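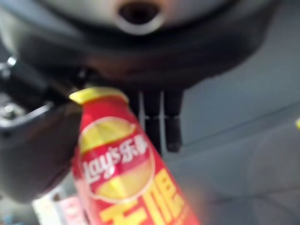 Ivone Cordeiro objected after the previous lecture that the reorder point is a fine idea for a warehouse and a poor one for a small shop, where the person who orders is also the person who stands at the register and knows very well what is missing. I promised to answer in writing, and these notes begin from her objection.

Course handout, Unit 5
Stock on the shelf: records, reordering and rotation

1. The objection, and a partial agreement

It is true that a shopkeeper with a good memory can order without any calculation. In the interviews we read for Unit 3, several owners described exactly this. They walk past the shelf in the evening, they see the holes, and they write the order. For a shop with few products and a supplier who comes every morning, I would not change this.

The difficulty starts with the products that sell slowly. Memory is good for what moves every day. It is weak for the jar that sells twice in a month, and also for the product that has sold well only because the neighbor's shop was closed. Please keep both cases in mind when you read the sections below.

2. The book figure and the shelf figure

Every shop has two numbers for each product. The book figure is what the records say should be there. The shelf figure is what a person finds when counting. Students often suppose that these are the same number with a small error. In practice they can be far apart.

Our working case in this unit is the Mendonça store. At the November count the book figure for packaged snacks was 847 units, and the shelf figure was 742. The gap is a hundred and five units. For such a gap we use the word shrinkage, but I ask you to use it carefully. Shrinkage is the name of the gap and it does not say anything about the cause.

The usual causes are these:

Theft, by customers or by staff.
Damage that was thrown away and never written down.
Deliveries that were signed for without checking.
One flavor scanned for another at the register.
Goods standing in the wrong place at the time of the count.

The fourth cause is the most underestimated. When a customer buys three flavors of the same chips and the cashier scans one of them three times, the money is correct. The records of all three flavors are now wrong, or, if the customer took only two flavors, both of them. The total for the category may be perfect while every line inside it is false. For this reason you should never judge the quality of a record only from the category total.

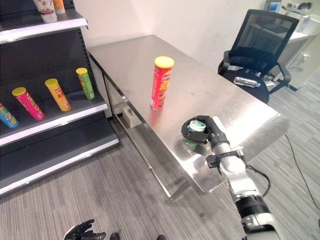
The fifth cause is cheap to repair. A second count of the same category, made by another person the next morning, will normally find part of the missing goods in the back room or on another shelf. At Mendonça the second count was not made. We will therefore treat the whole gap as unexplained, and in your written work you should do the same.

3. When to order

The reorder point is the quantity at which a new order must be sent. In its simplest form:

Reorder point = daily sales x days of waiting + safety stock

Let us take a product that sells six units per day, with a supplier who needs four days. During the waiting time the shop will sell twenty-four units. If the owner wishes to keep two additional days of sales as safety, this makes twelve more. The reorder point is thirty-six. When the stock comes down to thirty-six, the order goes out.

Three remarks on this.

First, the stock in the formula includes what is already on order. If you forget this, you will order the same goods each day until the truck arrives – I have seen this in the exercises every year.

Second, the daily sales must be taken from days when the product was available. Suppose that the product was out of stock for half of the month. The average over the whole month will then be half of the real demand, the new order will be too small, and the product will be missing again. The mistake feeds itself.

Third, the days of waiting are to be counted from the moment when you notice, and not when you telephone. If the owner checks the shelf once per week, up to seven days must be added. Here I come back to the objection of Ivone. The evening walk past the shelf is valuable precisely because it makes this part of the waiting time very short. So the formula and the walk are friends. The formula tells the owner at which level the shelf deserves attention, and the walk discovers that this level is reached.

4. Which products deserve the work

The Rima wholesale list, which you received with Unit 4, contains almost 4,000 lines. Nobody can calculate a careful reorder point for each of them by hand. We divide the products into groups according to their yearly sales value:

Group A: the few products that together bring the largest part of the sales.
Group B: the middle.
Group C: the long tail of small sellers.

For group A, calculate the reorder point properly and revise it each season. For group B, a fixed rule is sufficient, for example two weeks of sales. For group C, order when the last case is opened.

To make the division, sort the list by sales value with the highest first, and write beside each line the cumulative share, until you arrive at 100 percent on the last line. Where to cut is a matter of judgment. The textbook gives fixed limits, but I prefer that you look for the place where the numbers begin to fall more slowly and then defend your choice in one or two sentences.

One warning. A product in group C may bring customers who buy from group A. The special flour for which someone crosses the town is of this kind. Sales value alone does not show it, and the people working at the register usually can tell you.
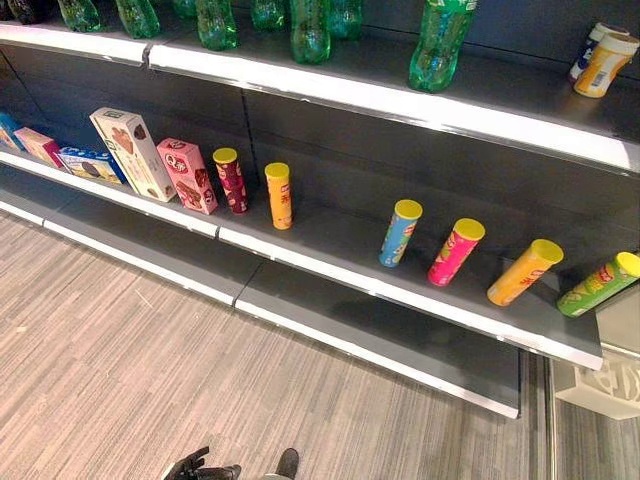
5. Empty places

An empty place costs more than the missed sale. Some customers take another brand, some postpone, and some go to another shop and buy there the complete list. The proportions depend strongly on the product. For soft drinks and snacks most people accept a substitute. For baby food or medicine for a pet they almost never do.

We must also distinguish between two kinds of empty place. In the first kind, the shop has no stock at all. In the second kind, the stock is in the back room and the shelf was not filled. To the customer these are identical. To the manager they are completely different problems: the first is solved by ordering, the second by the work schedule. Before you recommend a larger order in your report, please verify which kind you have.

A shelf that has become thin may be improved by facing, that is, by bringing the remaining units to the front edge. It helps the customer to find the goods. It also hides the shortage from the person who orders by eye, so the facing and the evening check should be done in a fixed order: check first, face afterward.

6. Rotation

The rule is known to all of you: first in, first out. The new delivery goes behind, the older units come forward. With dated goods the correct rule is a little different, namely first expired, first out. A later delivery can carry an earlier date, particularly when the wholesaler is clearing a warehouse.

Rotation fails most often in the evening, when the person filling the shelf is tired and puts the new units in front. Deep shelves make the failure worse. If a product is slow, give it a shallow place with few units and keep the rest in the back, with the date written on the case in large figures.
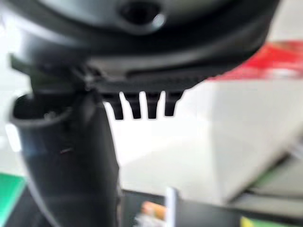

A discount for short dates should be decided in advance. The shops in the Plellular group use a simple table with two steps, a smaller reduction first and a larger one in the last days. The exact percentages matter less than the habit of looking at the table on the same morning each week.

7. Exercises

a) For Mendonça, express the gap as a percentage of the book figure. Then name which two causes from section 2 you would investigate first, and what evidence you would ask for.

b) A product sells nine units per day. The supplier needs three days, and the owner checks the shelf every second day. Find the reorder point with one day of safety stock. State clearly how you treated the interval between the checks.

c) Divide the first page of the Rima list into groups A, B and C. You may use the Jekimik spreadsheet, but write the cumulative shares of the first ten lines by hand.

d) Write half a page in which you defend ordering by memory against the arguments in section 3. A good answer will say for which kind of shop the defense is valid.

Please bring exercises a) and b) on paper. Exercise c) can be sent as a file before noon on the day of the seminar, and d) will be discussed in groups.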